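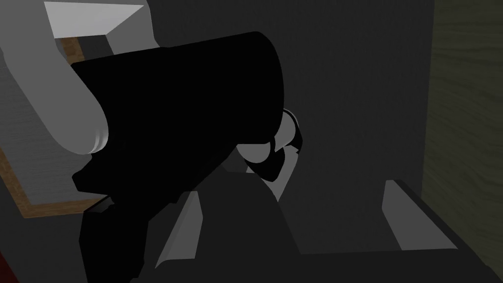
Gray surfaces, light and dark

Getting gray counters and shelves clean without streaks

I love a gray work surface! It hides pencil marks and it goes with everything, but oh, does it show streaks. After a long August of repainting and scrubbing in our little shop in Praswood, these are the tricks I keep coming back to.

Dust first, always dry. A soft brush or an old T-shirt picks up the grit, and then you won't be grinding it in with the sponge.

Mix 4 drops of dish soap into 700 ml of warm water. More soap just leaves a film (I used to squirt it in like I was washing a truck). Wipe, rinse with plain water, then dry right away with a second cloth.

Maysoun Sabbagh taught me to wipe in one direction only, toward the window. Try it in morning light and you'll see every spot you missed — so satisfying!

For glue drips, lay a warm damp rag on top and go make coffee. Lift the edge with a plastic scraper. Skip the metal ones, please.

Greasy fingerprints near the handles want a little baking soda paste. Rub gently and test a corner first, especially on matte paint.

Wash your cloths without fabric softener. Softener leaves a coating and the cloth just pushes water around. Mine hang on a hook by the back door, wet ones on the left.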